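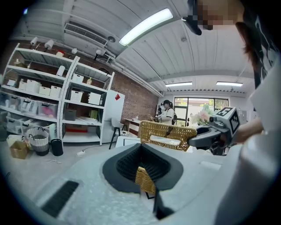

Kapitel 4: Kann die Maschine schon den Haushalt?

Einen geflochtenen Korb am Griff fassen und wegtragen: Für uns ist das kaum der Rede wert, für einen Greifer ist es eine großartige Aufgabe! Das Geflecht gibt nach, der Griff ist bloß eine längliche Öffnung im Rand, und mit jedem Wäschestück darin verschiebt sich der Schwerpunkt. Im Nokport-Versuch, der uns durch dieses Kapitel begleitet, gelangen 89 von 185 Hebeversuchen. Knapp die Hälfte also – und das bei einem Korb, den das System vorher nie gegriffen hatte!

4.1 Starre und nachgiebige Gegenstände

Wir beginnen mit der Greifkraft. Wiederholen Sie dazu den Reibungskegel aus Kapitel 2 und halten Sie einen Korb oder eine Stofftasche bereit. Wie fest müssen Sie zudrücken, bis sich der Rand verformt?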